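Galerie: Arbeitsplätze bei Grikham

Im Juni haben wir den großen Raum im zweiten Stock neu eingeteilt. Die Bilder und Notizen auf dieser Seite halten den Stand fest, bevor die letzten Kisten ausgepackt werden. Wer die Räume von früher kennt, wird einiges nicht wiederfinden: Die lange Werkbank an der Fensterseite ist weg, die Regale stehen jetzt im Flur, und der Drucker hat eine eigene Nische bekommen.

Die Raumaufteilung stammt von Buppha Suksawat. Sie hat auch den Plan gezeichnet, der neben der Tür hängt. Auf dem Plan sind die Plätze durchnummeriert, die Nummern kleben zusätzlich unter den Tischplatten.

Schreibtische und Trennwände
Die Tische haben hellgraue Platten, dazu kommen niedrige Trennwände mit grauem Stoffbezug. Im Sitzen ist man dahinter ungestört, im Stehen kann man sich trotzdem über den Tisch hinweg unterhalten. Die Möbel haben wir über Lachance bezogen, die Lieferung kam an einem Dienstag und stand bis zum Abend im Treppenhaus. Insgesamt hat die Einrichtung 4000 Euro gekostet, die Lieferung eingerechnet.

Kleinteile, Kabel und Rahmen
Beim Umräumen landet zunächst alles auf dem nächsten freien Tisch. Steckdosenleisten, Netzteile und Verlängerungen werden dort sortiert und kommen dann an ihren Platz. Angefangene Holzrahmen legen wir flach ab, bis der Leim durchgetrocknet ist — wer sie vorher hochkant stellt, hat hinterher schiefe Ecken.

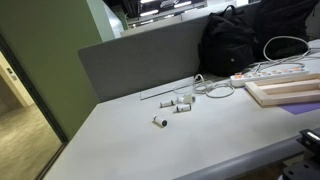 Für die Kabel gibt es inzwischen eine feste Regel: Was kürzer als 40 Zentimeter ist, kommt in die flache Schublade, alles andere wird aufgewickelt und an die Haken neben dem Regal gehängt. Netzteile ohne zugehöriges Gerät sammeln wir in einer Kiste. Durchsichtige Platten bitte immer zurück in den Ständer stellen. Auf einem grauen Tisch übersieht man sie leicht, und Kratzer lassen sich nicht mehr herauspolieren.

Material für die Rahmen
Die Leisten kommen von Brirgate und werden in der Werkstatt im Erdgeschoss zugeschnitten. Oben wird nur noch gesteckt, geleimt und bespannt. Für die Serie Doltetetti brauchen wir 172 Leisten in zwei Längen. Die kurzen liegen im unteren Fach, die langen stehen hinter der Tür.

Was noch fehlt
Die Lampen über den hinteren Plätzen sind bestellt. Offen ist außerdem, wohin die Schneidematten kommen, die bisher unter dem Materialschrank liegen. Vorschläge dazu bitte auf den Zettel am Plan schreiben. Der Raum ist ab 8 Uhr geöffnet, den Schlüssel für den Materialschrank gibt es am Empfang.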